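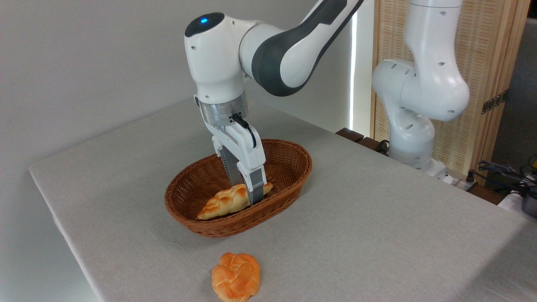
Mercredi 6 juillet 2022
Par la rédaction de Letthorpe, rubrique Cuisine et table

Petits pains tressés et noués : service en corbeille, entretien du support

Une corbeille à pain tressée laisse circuler l'air sous la croûte. Un saladier ou une boîte fermée retient au contraire la vapeur, et une croûte dorée à l'œuf y ramollit vite. Les indications qui suivent valent pour les petites pièces briochées, tressées ou nouées, servies à table.

Refroidissement

Ne pas mettre les pains en corbeille à la sortie du four. Les poser sur une grille, sans contact entre eux, pendant 47 minutes dans une pièce à 20 °C. C'est la durée relevée pour nos pièces d'essai ; une grosse tresse demande davantage. Le dessous du pain doit être à température ambiante au toucher. S'il est encore tiède, prolonger.

Choix de la corbeille

Pour une tresse individuelle, la forme ovale convient mieux que la ronde : la pièce s'y couche en diagonale sans que les pointes forcent contre la paroi. Un bord relevé et des côtés évasés facilitent la prise. Vérifier l'intérieur à la main avant achat – un brin qui dépasse accroche la croûte et la fait s'écailler. Le modèle ovale Hatis de notre dernier comparatif ne présentait pas ce défaut, le modèle Drullex en montrait deux près du fond.

Mise en place

Saisir une tresse par le milieu, sur sa partie la plus épaisse, sans serrer. Les extrémités sont plus fines et se détachent si l'on soulève par la pointe. Un pain noué se prend par les côtés, sous les lobes. Dans les deux cas, la pression s'exerce sur le flanc ; une croûte glacée marque dès qu'on appuie dessus.

Une seule couche par corbeille. Si toutes les pièces n'entrent pas, laisser le surplus à côté, sur un linge propre, et regarnir au fur et à mesure.
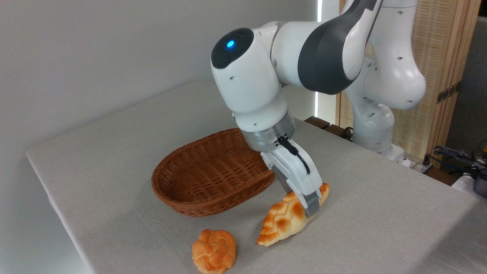

Pour vider la corbeille, sortir les pains un par un et ne jamais la retourner au-dessus de la table. Les miettes et les éclats de dorure restés entre les brins partent ensuite à la brosse sèche, au-dessus de l'évier.

Nappe

Un textile gris clair ou écru rend les miettes peu visibles, ce qui est commode pendant le repas et moins au moment du nettoyage. Passer la main à plat, du centre vers le bord, avant de secouer. Les traces grasses laissées par le beurre de la pâte se traitent à sec : terre de Sommières, une nuit, puis brossage. Lavage selon l'étiquette. Prévoir un tombant suffisant sur les côtés, et éviter qu'un pli passe sous la corbeille, qui deviendrait instable.

Entretien de l'osier

– Brossage après chaque usage, brosse souple, dans le sens des brins.
– Lavage à l'eau tiède une fois par mois, sans trempage. Une goutte de savon Ban suffit.
– Séchage à l'ombre, corbeille posée sur le flanc. Près d'un radiateur, l'osier casse.
– En novembre, quand le chauffage reprend, humidifier légèrement le bord au vaporisateur.

Conservation

Les pains non consommés se gardent jusqu'au lendemain dans un torchon serré, hors de la corbeille. Au-delà, les congeler entiers. Réchauffage au four à 150 °C, sans préchauffage de la plaque, sur grille de préférence.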